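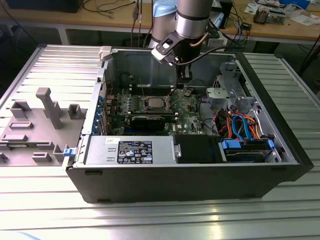
Teaching by demonstration (you'll also see "learning from demonstration" or plain old "showing it") is a way of getting a robot to do a job without writing out every move in code. A person does the task through the robot, the robot records what its joints and gripper did, and a program later tries to copy it. I've spent a good chunk of my working life on this, so forgive me if the article leans toward the stuff I like!

There are two main ways to do the showing. In hand guiding, also called kinesthetic teaching, you grab the arm and push it where you want it to go while the motors go soft and hold up only their own weight. In remote control, or teleoperation, you stand off to the side and drive the arm with a joystick, a 3D mouse or a second, smaller arm that the big one follows. I prefer the second arm — your wrist already knows what to do, and your hands stay out of the way.

Taking apart old desktop computers is a favorite test job, and I think it's a great one. The work is tight and fiddly: memory sticks stand in rows, the processor sits inside its metal frame, drives ride on plastic rails, and cables flop over everything. The case usually lies on its side with the panel off so the gripper can come in from above. Memory is where beginners get humbled (me included), as the clips have to be open before you pull and the stick wants to come up straight.

How many demonstrations do you need? It depends a lot on the task. On the Tova project at our Storisach shop we kept 2815 recordings out of 3000, and tossed the rest for bumps, dropped parts or a driver who plain lost their way. A single simple move, like lifting out a drive, did fine for us with 133. The Ruawai set, which I helped clean up one February, has just 500, but they're lovely and smooth and I'd take them over a bigger messy pile any day.

The weak spot is force. With hand guiding you feel the part push back, but your own push gets mixed into the readings. With remote control the readings are cleaner, and you feel little or nothing unless the controller is built to push back too. The Retthorpe controller does this, though it buzzes a bit when the gripper touches bare metal.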